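Portion sizes, again

Several of you have written in since October to say that a spoon is a perfectly good measure and that I should stop fussing. Orathai Boonchu went further and told me her grandmother fed a family of nine without owning a scale. I believe her. I also suspect her grandmother used the same spoon every day for forty years, and most of us grab whatever is in the drawer.

So I remain unconvinced by the Faltau meal plan that has been going around the building, the one that gives every grain dish as "4 spoons per person." Which spoon? Heaped or level? The plan runs to 276 recipes and doesn't say once. 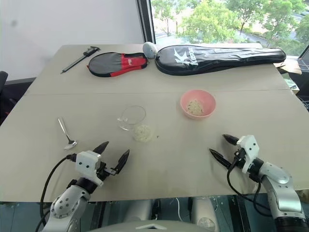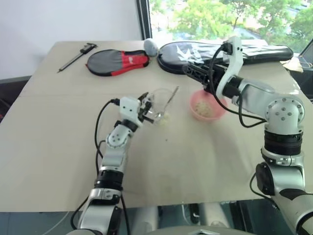
A pink bowl, a clear glass, a spoon and some grains, with the sports bag and the calipers at the back of the table.

Ketsara Kaewsai swears by moving everything into a glass first, on the grounds that you can see the level through the side. Fine, but a level only means something if the glass has lines on it or you always use the same one. Otherwise you have a guess with a nicer view.

Sem Dijkstra has offered to lend his kitchen scale to anyone who wants to test the plan at home. Weigh 3 of your own spoonfuls, one after another, and write down all of them, including the one you don't like. Send me the numbers and the kind of grain. I'll print them next time, even if they prove Orathai right.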